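Meso household robot with the Kurian hand set: eight weeks of laundry pickup, one fault
Posted 18 Dec 2019

We leased the Meso from Birkton in the fall and ran it on one job, clearing clothes off a couch in a furnished test room. The Kurian hands were a 700 dollar add-on. Arms and balance gave no trouble. The left hand did, and most of this review is about that.

The fault is a late release. The hand closes on cloth normally, the arm moves to the drop point, and the open command goes out on time. The fingers then stay shut for up to 9 seconds. The log shows no error, and the arm starts its next move with the garment still held.
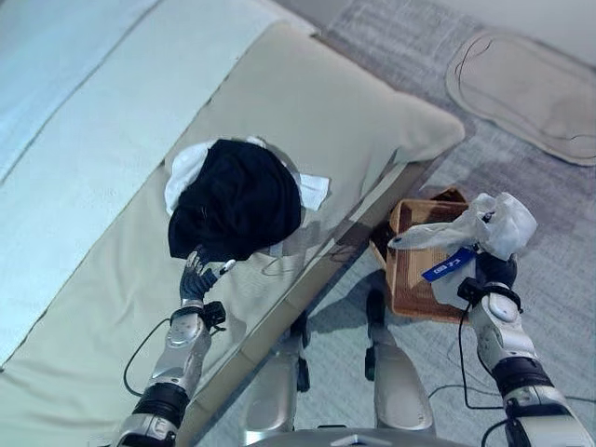
Left hand at the dark cloth, right hand with the plastic bag over the basket.

Out of 954 logged pickups, 69 had a late release. Nearly all were thin or crumpled fabric. Boxes and bags were fine in either hand. On two occasions the arm pulled a held shirt tight against the wrist cable, and the second time the cable clip cracked.

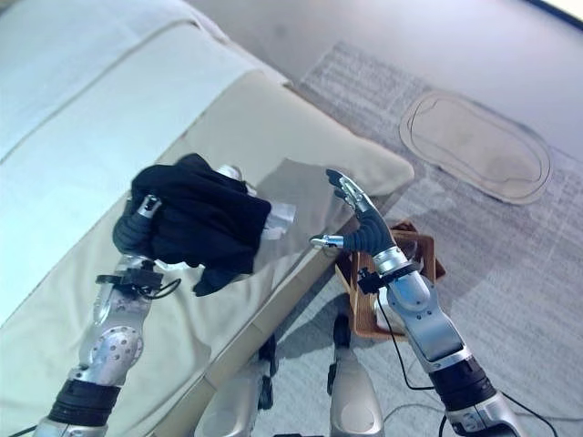 Sharada Iyer wrote in to say her Kurian hands did the same on dish towels, and that swapping left for right moved the fault with the hand. She thinks it is in the finger drive and that the arm software has nothing to do with it. We tried the swap and got the same result.

Birkton support sent new firmware in August's numbering, older than what we had installed. After we pointed that out they sent the right file. It cut the delay but did not remove it. The remaining trouble seems to be grip force - the hand squeezes soft cloth harder than it needs to and is slow to back off.

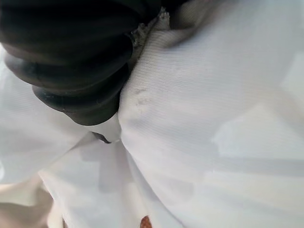
Does the emergency stop open the hand?
The stop cuts arm motion and leaves the fingers where they are, so anything held stays held until you use the manual release at the wrist.

That should be on the first page of the manual. It is in an appendix. Keep your own hands out of the cloth until the arm is powered down.

We also tried a Vikance grip monitor, which pauses the arm when the hand reports closed after an open command. It works, but every pause needs a restart by hand.

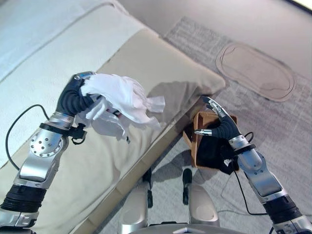 White cloth in the left hand, small box in the right.

I would lease the Meso again. I would not order the Kurian hands for laundry until the release is fixed - for boxed items they are good enough.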